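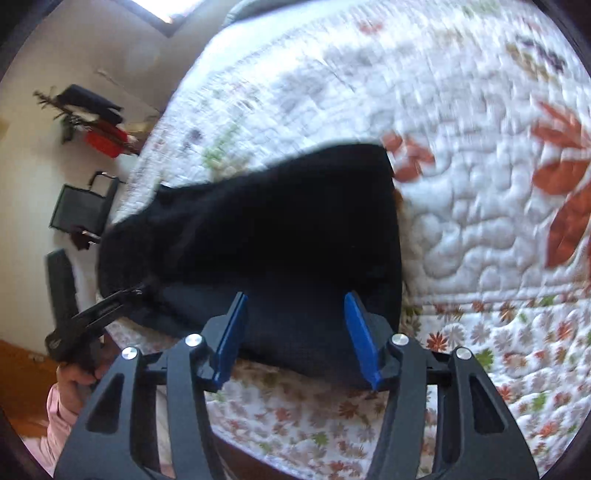 Clusero: vinyl edition and track changes

The second album by Clusero, Plerinora, will be pressed on vinyl in December. The label, Stellenwood, has confirmed a single run of 254 copies: 200 for mail order and the rest for sale at shows. The CD version stays in print.

The vinyl is cut from a separate master. The CD was mastered loud, with the kick drum and the low end of the rhythm guitars competing for the same space. On the test pressing the limiting has been reduced and the bass guitar can be followed through the fast sections. Cymbals are slightly duller than on the CD. Surface noise on side A was low. Side B had a faint click near the run-out, which the label has reported to the plant.

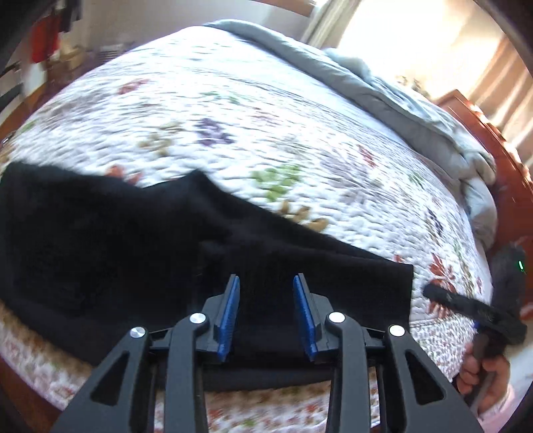

Facundo Vergara

Running order differs from the CD. The instrumental "Echeverría" has moved from the end of the album to the start of side B, and the intro tape before the opening song has been dropped. Side A is 17 minutes long and holds the faster material. Side B is longer and cut at a lower level, so expect to turn the volume up a little when you flip the record.

The playing is the same as on the CD, with no parts recorded again. Guitars are tuned to C standard throughout except on "Echeverría", where the second guitar drops its lowest string to B flat. The drums were recorded without triggers, and this is easier to hear now, mainly in the double bass passages, where the strokes vary in volume. The vocals sit lower in the mix than on the debut. I still find them too dry in the slower songs, where a short delay would have helped.

A lyric insert is included. There is no download code.

Mail orders are limited to one copy per address for the first 4 days, after which the limit is lifted. Subscribers who asked about the debut on vinyl: Stellenwood has no plans for it at present, as the original mix files are incomplete. The cassette version of the debut is sold out and will not be repeated.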